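Skiltance Classroom Set-Up Guide
Section 4: Setting up groups, seating and the first-week name rounds

Read section 3 first if your class list isn't loaded yet. You need the list before any of this works. If the office at your school loads it for you, check it anyway, they miss late enrollments.

What you need
Teacher login (not the substitute login, it can't save groups)
Class list, final or close to it
The room plan from section 2
One period with no students in the room. Less once you've done it before.

4.1 Make the groups

1. Sign in and open your class. Pick Groups from the left menu.
2. Click New set. Give it a name you'll recognize in November. "Set 1" is a bad name. "September reading" is fine.
3. Choose a group size. Four is the default. Three works for younger kids, two for anything with shared equipment.
4. Choose how to sort: Random, Mixed, or By hand.
5. Click Build. Look at the result before you hit Save.
6. Drag any student who needs moving. The card turns blue when it's over a spot that will take it.
7. Save.

Note: Mixed only works if you filled in the previous-homeroom column. If it's blank you get Random with no warning. We know. Fix is coming.

Note: The limit is 27 sets per class per year. Old sets can be archived and don't count.

CAUTION: Build again wipes any hand moves you haven't saved. There is no undo on this screen. Save first, then play around.

4.2 Keep-apart and keep-together pairs

Do this before the groups go up on the board, not after.

1. Groups > Rules > Add pair.
2. Type the first few letters of each name, pick from the list.
3. Choose Apart or Together.
4. Leave the reason box empty or keep it neutral. Other staff on the class can read it.
5. Repeat. Then go back and Build.

If two rules fight each other you get a yellow bar and no groups. Open Rules, switch them off one at a time until it builds. Usually it's a Together pair where one kid is also in three Apart pairs.

CAUTION: Rules show on the projector view if the Rules tab was the last one open. Close the tab before you plug in.

4.3 Seating

1. Open Room. Your plan from section 2 should be there. If it's blank, you're in the wrong class.
2. Drag a whole group onto a cluster of desks. Or click the group, then the cluster.
3. Pin any seat that must not change – front row for vision, near the door, near an outlet. Pinned seats have a small black dot.
4. Click Print, choose Student view (first names) or Sub view (full names plus notes).
5. Tape one up by the door. Kids will crowd it, so print two.

Rows instead of clusters? Pick Rows under Layout, groups then fill left to right. Works ok for groups of two. Gets messy with four.

Note from the Lawal pilot: Tobiloba Nwachukwu's sixth graders changed seats every second week for the fall term, same groups, new spot in the room. Less arguing about the window side. To do the same, go to Room > Rotate and set 2 weeks. Pinned seats stay put.

4.4 Name rounds

Short activities for the first week. Each one is on a timer and runs from the board.

1. Open Rounds. Pick a round from the list.
2. Set the timer. Default is 120 seconds per group. Fine for most, long for the little ones.
3. Check how names are shown. Preferred name comes from the class list, so fix it there and not here.
4. Press Start. Space bar pauses.
5. When the timer ends the next group comes up by itself. To stop that, turn off Auto-next.

Rounds that come with the kit:

Pass It Down. Each student says a name and one thing about that person. No repeats.
Two Questions. Pairs ask, then introduce eachother to the group.
Line Up. By birthday, no talking. Needs floor space.
Build and Tell. Group makes something out of the box of parts, one person explains it, everyone else names who did what.
Who Sat Here. Use after the first seat change.

Note: Don't run more than two rounds in one period. They get silly and the names don't stick.

Note: A student who doesn't want to speak can hold the card and point. Mark them as Card in the list and the timer skips the speaking prompt.

CAUTION: Recording is off by default. Leave it off unless your school has signed forms for every student in the room.

4.5 Sharing sets with other teachers

1. Groups > pick the set > Share.
2. Type the staff name. They have to be at the same school.
3. Choose View or Edit. View is enough for specials teachers.
4. Send. They get it next time they sign in.

Shared sets update on their own when you save. Seating does not. You have to share Room seperately.

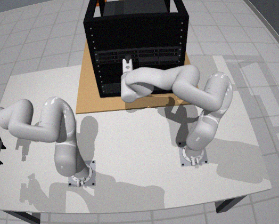

Fig. 4-3. Server rack and work table with two arms (rendered).

4.6 Copying to next term

1. Archive the sets you're done with.
2. Settings > Term > Copy forward.
3. Tick Rules and Pins. Leave Groups unticked unless you really want the same ones again.
4. Confirm. Takes a minute on a big class list, don't close the window.

Year-group lists go up to 185 students. Past that, split by homeroom and copy each one.

4.7 If something's wrong

Groups are uneven – check for students marked Inactive. They still take a spot until you remove them.
Student missing – late enrollment. Reload the list, then Build. Save first!
Timer has no sound – board volume, not laptop volume.
Can't save – you're on the sub login.
Print comes out tiny – set paper to Letter, untick Fit.
Names in the wrong order – list came from Erkon with last name first. Use Swap columns in section 3.

Still stuck: ask for Musa Akande on the Cimaddale help desk, before 4 p.m. Have your class code ready.

Next: Section 5, Attendance and late slips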